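Slide 4. Budget

Start with the quote. Trirkeck wanted 1426 a month for the two-arm cell, and that number went up on the whiteboard and stayed there until January, mostly as decoration.

Say what was missing from it: grippers, spare cables, the rail, and the enclosure. Siten quoted those separately, on 11 pages. Pause for the groan.

Slide 5. The work itself

Leave this one up for a bit. People like cookies.
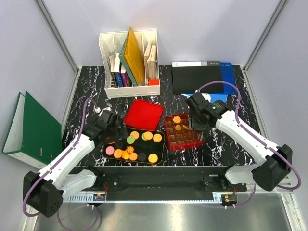 Two arms, one tray, one box with compartments to fill.

Point out the flower-shaped ones. A round cookie is easy to budget for. Odd shapes are where the gripper line grows – we put in for one set of fingers and should have put in for 3.

Mention table space. Américo Neves asked early on where the binders would live, and we told him elsewhere. Plan for the binders.

Slide 6. What I'd ask for now

Spares first, arms second. Hold back 20 percent for things with connectors on them. Get Dromik's lead times in writing, and don't accept a delivery on a Friday.

If someone asks about Asfaw: they were cheaper, they were also late. Move on to questions.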